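About Tretgate

Tretgate clears tables, break rooms and shared kitchens for small businesses in Drutville. We come in at the end of the working day, take away what people have left behind, sort it, wipe down and put the room back the way it was. We don't do carpets, windows or restrooms. Other companies in town do those well, and we will give you a name if you ask.

Toàn Bạch started the business after several years on the evening shift at a cleaning company. Most evenings the last half hour went to a lunch table: drink cans, water bottles, takeout containers with the lids back on, snack wrappers, a cloth somebody had left in a heap. It all went into one bag because there was no time to do anything else with it. He thought the table could be a job of its own, and his first client, a print shop on Nikzad Street, agreed to try it for a month. The shop is still with us.

Today we have 11 people and 2 vans, and we look after 53 rooms. Most are office kitchens. The rest are meeting rooms, staff rooms and a dance studio with a long table at the back that gets more use than the studio itself.

How a visit goes

We start with the drinks. Bottles and cans are picked up one at a time and checked. An open bottle with something left in it is emptied in the sink. A sealed one stays on the table or goes back in the fridge, whichever you have told us. Crushed cans go in with the rest of the metal. Caps stay on bottles, as our sorting center asks.

Food containers come next. A container with a lid is opened before anything else is done with it. Reusable ones are washed and left on the drying rack. Foil packets and wrappers usually go in the trash - very few of them can be recycled here, and we would like clients to know that.

Cloths are shaken out over the bin and folded. If a tablecloth or a knitted throw needs washing, we leave a note and wait for an answer. We don't take fabric off the premises without being told to.

The table is wiped last, then the chairs go in.

What we ask from you

A place to park, a sink that works and a list of anything that has to stay where it is. Phones, keys and papers are never moved farther than the other end of the table. If we find something that looks as if it matters, it goes in the lost items tray by the door.

Where we work

All of Drutville and the business park at Tillance. The park is roughly 80 percent of our November work, when the offices there hold their end-of-season lunches, so new clients in town may wait a little longer for a first visit that month.

Our office is above the hardware store on Nikzad Street. Come up the side stairs and ring. If the vans are out, leave a note in the mailbox with your phone number and the size of the room, and Toàn will call you back.

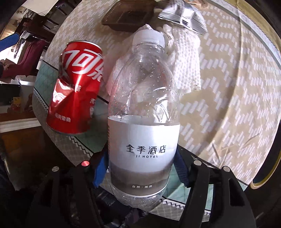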